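MEDIA RELEASE – October

Plurnen Wool Exchange opens its doors in Blackburn, and you're all invited

Hello from the back room of the old shoe shop! I'm Aisling Cronin, and for the past year I've been telling anyone who stood still long enough that Blackburn needed a place to swap, mend and learn about wool. Well, we've got one. Plurnen Wool Exchange opens to the public this October, and I couldn't be more chuffed to write this.

If you haven't heard of us, we started as a swap table at the Ridley Street market. People brought yarn they'd gone off and took home yarn in a colour they liked better. Then they began bringing jumpers with holes in the elbows, and blankets the dog had got at, and a very old tea cosy that three of us had a go at before it was fit to pour from again. We outgrew the table pretty quickly. At last count our mending list had 248 names on it, and my kitchen was no longer a sensible place to keep everything.

So now there's a proper shopfront. Out the front you'll find the swap shelves, sorted by weight and fibre (please, please leave the labels on if you've still got them). In the middle there's one long table for the classes, and the mending desk is up the back near the kettle. Rukhsana Magsi is looking after the desk. She learned darning from her grandmother and can do an invisible heel faster than I can find my glasses.

Our first exhibition is called Every Last Ball, and it's all about leftovers. We asked makers across the eastern suburbs to send in something knitted from the odds and ends at the bottom of the basket, the bits too small for a whole project and too nice to throw out. We've had 60 pieces come in, from baby hats to a bedspread that needed two people to carry it up the steps. I love the stripes most of all. You can see where someone ran out of one colour and just reached for the next, and somehow it all gets along.

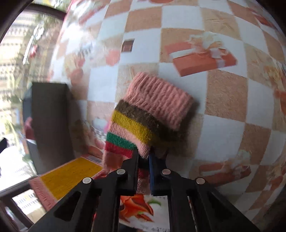
Scrap-yarn stripes with a ribbed pink cuff.

The classes are the part I get asked about most. Ryan Fothergill will be teaching beginners' knitting at 10 am, and he promises you'll go home with at least a few rows of something. Marleny Valderrama has the afternoon spot at 2 pm for anyone ready to try socks in the round. Each class has room for 13, and a seat costs $60, with needles and yarn included. If that's a stretch, have a quiet word with me – we keep places aside in every class and you won't be asked to explain yourself.

A big thank you to Stekport, the family joinery up the road, who built our shelves and then came back to build more when they saw how much wool there was. Kevin Rivadeneyra from the workshop told me, "I said I'd do one wall. Now my daughter wants to learn to knit, so I suppose I'll be back for that too." You're very welcome, Kevin!

Every Last Ball runs right through October and entry is free. The swap shelves work on a simple bring-one, take-one basis, and if you've got nothing to bring, there's a tin on the counter for a gold coin. Mending is priced by the job, and Rukhsana will give you a quote before she picks up a needle. Please wash things first!

Media are welcome from 9 am on opening morning, before the crowd arrives. Rukhsana and I will both be there for interviews, and most of the exhibiting makers are happy to have a chat as well. Parking is behind the building, and there's a ramp at the side door.

Media contact: Aisling Cronin, Plurnen Wool Exchange, Blackburn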